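Wool wash trial, notebook, July

Picking up from the last entry. The Tradus detergent sheet still claims "no measurable felting at 40" and I still don't believe it. Their test swatches were woven. Ours are knit, and knit moves. No mention anywhere of how long they agitated, or whether anything was dried flat.

Swatches first. Cut 28 from the Nomura cone, all one gauge, edges overlocked so they wouldn't ravel and flatter the numbers. Half in Tradus, half in the plain soap flakes we've used for years. Same drum, same water, cold rinse. Measured between the thread marks, not edge to edge. Edges curl and you can get any answer you like out of a curled edge.

Result so far: the two piles look the same to me. Tradus lost slightly less in length and slightly more in width. I would like that to mean something but the spread inside each pile is bigger than the gap between them. Not writing it up as a win for anybody.

Drum counter read 1,294 at the start of the run. Noting it in case the bearing noise gets worse and we need to know when it began. It was there before this batch, whatever the service report says.

Whole garments are a separate question. A swatch has no seams, no cuffs, no weight hanging off the shoulders. Rib pulls in differently from the body and I don't trust any shrinkage figure that averages the two. 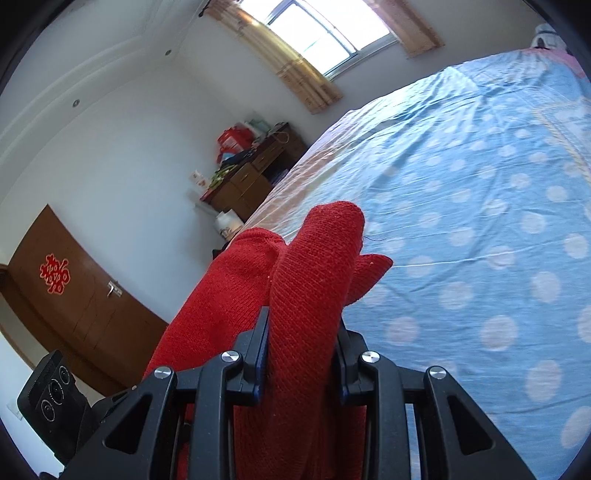 Red knit, sleeve and cuff.

Rolteo's care label guide says to measure a sleeve from the center back neck. Fine if the neck lies the same way twice. Tried it three times on the gray cardigan and got three lengths. Going with underarm seam to cuff from now on, garment left alone for an hour beforehand, same ruler every time. The cloth tape has stretched. Throw it out.

The hem is the other weak spot. Last winter's log has hems "relaxing back" overnight, which sounds to me like somebody pulling on them. If it really happens it should show up with hands off. Measure at 4 pm, again at 9 am, no touching in between.

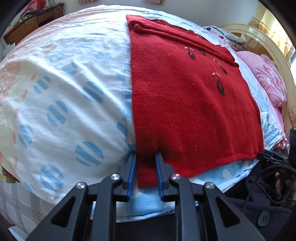 Same red knit, ribbed hem at the lower left corner.

Stindevari quoted 103 for a lab shrinkage test, per garment, and wouldn't say which standard they follow until we pay. No.

Still to do: repeat with 44 swatches if the cone lasts, weigh the soap properly (the scoop is useless), and find out what the tap water hardness is. The old figure on the wall has no date on it.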